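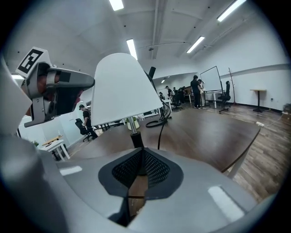
Desk lamp for a dark wood table in an open office?

Forum: Home office and small workplaces > Lighting

deskmoss
3 Sep 2024
Okay lamp people, I need you. We moved into a bigger room in August, one large open space with white walls and a wood floor, and I have a dark brown wooden tabletop on white legs that I love. What I don't love is the light. There are ceiling lights all over and the top has just enough finish on it that I get a soft shine right where I put my papers. By four in the afternoon I'm squinting.

So I brought in a little table lamp, the plain kind with a white cone shade on a thin silver rod. It's cute next to my plant! But I'm not sure it's helping. Do I keep it and change the bulb, get a real task lamp with an arm, or do something about the tabletop? Also the cables are driving me nuts, there's a coil of black cord that just lives on the table now.

Budget is small. I'm paying for this myself because the office manager thinks the ceiling lights are plenty.

parsnip_drawer
Keep the lamp. A white cone shade throws light down and a bit out, and that's what you want for paper. My guess is the bulb is too cold. What's in it now?

deskmoss
Whatever came in the box, lol. It says daylight on the base.

parsnip_drawer
There's your problem. Swap it for warm white and move the lamp to the side you don't write with. I did the same with a Kullness I had at my old job and it went from dentist's office to living room for the price of a sandwich.

HalfInchPly
Disagree with the above, sorry. A shade lamp is a mood lamp. It's lovely in the corner of a bedroom and useless for reading a contract. The shine comes from the ceiling and a little lamp isn't going to beat the ceiling. Get an arm lamp you can pull down low, and put a big desk pad under your papers. Felt or leather, anything dull. That'll do more than any bulb.

parsnip_drawer
I read contracts all day under a shade lamp and I can still see, but sure.

HalfInchPly
You also told us in the chair thread that you sit on a kitchen stool.

parsnip_drawer
It's a GOOD stool.

lintroller88
Can I vote for the desk pad? We've got dark tops at my work too (Tritulitz, the ones with the rounded corners) and they show everything: shine, dust, fingerprints, the ring from every cup since the dawn of time. I bought a charcoal felt pad for 19 dollars and the glare where I work is gone. Still dusty everywhere else. You can't have it all.

One thing though, felt is awful with a mouse. Get one that leaves you a bare strip on the side, or put a mouse pad on top and feel silly like me.

deskmoss
Ooh okay, the pad sounds doable. How big is yours? I don't want to cover the whole top, the wood is the only warm thing in the room besides the floor.

lintroller88
Long enough for the keyboard and a notebook side by side. I wouldn't go bigger than that. Measure before you order, I sent one back because it hung over the front edge and kept curling up against my wrists.

quietcomma
Please don't sand or wax the tabletop, which I know you haven't suggested yet but somebody always does. I tried to take the shine off a dark top with fine steel wool and ended up with a pale patch in the shape of my elbow. Had to do the entire thing over and it never matched.

HalfInchPly
Steel wool is fine if you go with the grain and do the whole surface. But yes, not on office furniture you don't own. Is it yours?

deskmoss
Tabletop is the company's, lamp and plant are mine. So no sanding, I'd like to stay employed.

quietcomma
Good. For the cord: unplug it, pull all the slack down behind the table, and tie it up under the top with a hook and loop strap. Adhesive clips will hold on the legs if you wipe the legs down with rubbing alcohol first and let them dry. I use 4 clips on mine. Leave enough slack that you can move the lamp a hand's width or it'll drive you crazy every time you wipe the table.

mapleandmud
Has anybody used those cable trays from Mahmoudi? They screw in from underneath, so that might be a no for deskmoss, but I've got the same mess times five.

quietcomma
I have one. It's solid, but the lip is so shallow that plugs fall out if you bump it with your knee. I'd go with a mesh one that clamps.

mapleandmud
Thanks, clamp it is. Deskmoss, what's the plant? If it's under that lamp all day I'd be curious how it does.

deskmoss
No idea, it was a gift with no label. Small and green and hasn't died! I water it when I remember.

mapleandmud
Keep it a little away from the shade if the bulb runs warm. An LED should be fine, but I crisped a fern once with an old halogen and I still feel bad.

parsnip_drawer
So are we doing the bulb or not?

deskmoss
We're doing the bulb AND the pad. Bulb first, it's cheap. If I still hate it in 2 weeks I'll look at arm lamps. HalfInchPly, do you have one you like?

HalfInchPly
I've had the clamp version of the Wernico for 8 years. The head gets loose, you tighten the little knob, it's good again. Check that the clamp opens wide enough for your tabletop, some of the cheap ones don't. And put a scrap of cardboard between the clamp and the wood or it'll leave a dent, and then you'll be explaining that to your office manager.

lintroller88
Or ask the manager whether they can switch off the row of ceiling lights right over you? Ours are on separate switches and it took us forever to find out.

deskmoss
Huh. There's a panel by the door I've never touched. I'll ask tomorrow, and I'm ordering the pad tonight. Charcoal or light gray?

lintroller88
Charcoal. Light gray shows coffee.

parsnip_drawer
Light gray. Charcoal on dark brown is going to look like a hole in the table.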